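The Gap

I lost a wedding ring behind the washing machine in January, and before anyone writes in, it was mine, I was still married at the time, and I am still married now. It slid off because it was cold and I had soap on my hands. It bounced on the lid, rolled toward the back with what I can only call purpose, and went down the gap.

Every home has a gap. Ours in the old place on Zostow Street was between the stove and the counter, and over the years it ate a spatula, most of a bag of lentils and a birthday card with a check in it. When we moved to Mercombe I assumed we had left the gap behind. We had traded up. The new one runs the whole length of the laundry closet, and it's exactly as wide as my hand up to the knuckles.

I've come to think the width is the important thing. A gap you can't get your hand into at all is a wall, and you make your peace with it. A gap you can walk into is a hallway. The trouble is with the ones that let you in as far as the thumb, so that you can stand there with your cheek mashed against a dryer, wiggling your fingertips an inch above the thing you want, feeling that any second now your arm will grow.

The washer is a Nollov, which came with the house and weighs as much as a small church. The sensible thing would have been to pull it out. I tried this. I got one corner to move a little to the left, it made a noise like a bus kneeling, and then it wouldn't move back. So now the gap was the same size but at an angle.

I then did what everyone does, which is go around the house collecting long things.

In order of deployment: a wooden spoon, a yardstick, a wire hanger, a second wire hanger taped to the first wire hanger, and the tube from the vacuum cleaner with a sock over the end. The sock trick is real and I recommend it to anyone who has dropped an earring on carpet. It's less good behind a washing machine, because what you bring up is thirty years of lint with opinions. I recovered a clothespin, a dime, a crayon, a guitar pick (we don't own a guitar) and the foil top of a yogurt. I lost the sock.

The wire hanger did touch the ring. I heard it, a small clear tick. Then I heard it roll.

My husband came in around this point and asked if I'd tried a magnet. I'd like it noted that I was very nice about it. Gold doesn't do magnets. He said he knew that, he was just thinking out loud, and then he went and got a magnet on a string and lowered it into the gap anyway, and it stuck to the side of the washer and we had to cut the string. As far as I know it's still there. I think of it sometimes when the spin cycle starts.

So, to the hardware store. Verbeke is the kind of place where the aisles are too narrow for a cart and the person behind the counter can tell from your face what broke. I said I needed something to reach behind a washer. I was asked what had gone down there, and when I said a ring I got a look that I imagine is also used for people whose dog is at the vet. Then I was walked to a rack of grabbers.

I had no idea there were so many. There were long ones with a trigger, for litter. There were folding ones, for people with bad backs or high shelves. There were springy ones with a plunger at the top and little wire claws that open at the bottom like a very bad flower, which mechanics use for dropped bolts. There was one with a light on the end. There was a child's one shaped like a dinosaur, which I considered for longer than I'm going to admit here.
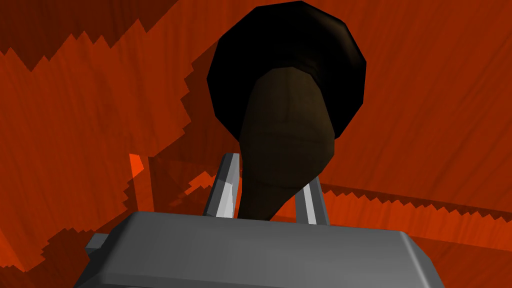
Gray fingers and a dark object.

I bought the springy one and the one with the light, on the theory that between them they would add up to an arm.

If you've never used a springy one, the first thing you learn is that it goes where it likes. You push it down straight and it arrives sideways. You press the plunger, the claws come out, you let go of the plunger, the claws close lovingly on nothing, and the whole thing swings off and taps the water hose. You can't see the end of it because your head is in the way of the light. If you move your head, you can see the end of it but you can no longer reach. I spent an evening like this. I got quite good at picking up lint.

What bothered me was how clever my hand had turned out to be all these years without getting any credit. I can find my keys at the bottom of a bag while arguing on the phone. I can take one cracker from a sleeve of crackers in a dark movie theater and not make a sound. Put a couple of feet of spring between me and the job and I have the touch of a falling ladder. My fingers had been doing all that work on feel, and with the feel taken away I was just a woman poking a wall.

My mother used to drop things on purpose, or so we believed. She was a great one for letting a pea roll off the table and then fixing you with a look until you went under after it. Her view was that a thing on the floor was a debt. She couldn't have slept with a ring behind the washer. She would have had the wall out. I thought about her a good deal while lying on the tile, mainly that she would have told me to tie my hair back.

I slept fine, is the shameful part. By the second week I'd stopped rubbing the bare spot with my thumb. By the third I was telling the story at dinners, and it was getting better, and I noticed I was a little bit worried about finding the ring and ruining the ending. My husband, who had never once taken his off, started leaving it in a dish by the sink. I asked if this was solidarity. He said it was because of the washer.

In the end I paid for it. The washer began to shake (the angle, I suppose, although it could have been the magnet), and we had to have someone come out. The visit was $162, and for that a man with a strap around his shoulders leaned back, as if he were politely declining a second helping, and the whole machine followed him out into the hallway. It took less time than it had taken me to tape the hangers together. He asked what all the lint was from. I said we'd been looking for something.

There was no ring.

There was the sock, the magnet, the spoon, which I hadn't realized I'd lost, and 6 clothespins, which seems like a lot for people who own a dryer. I swept the floor back there by hand. I checked the drain. I looked inside the corrugated part of the hose, where the repairman said things sometimes end up, in the voice of someone who has never seen a thing end up there.

It was in the laundry basket next to the washer, in the cuff of a pair of my husband's work pants that had been through the wash 5 times since January. It had been going around and around in there, very clean. So whatever I'd ticked with the hanger that first night, and rolled, and mourned, was the dime, or another dime. There's still a dime unaccounted for.

The springy grabber lives in the kitchen drawer with the takeout menus. I've used it once since, to get a tea bag that had gone down the side of the fridge. It took twenty minutes and I could have just had a different tea bag. The one with the light has no batteries in it anymore. My husband needed them for the remote, which is somewhere in the couch.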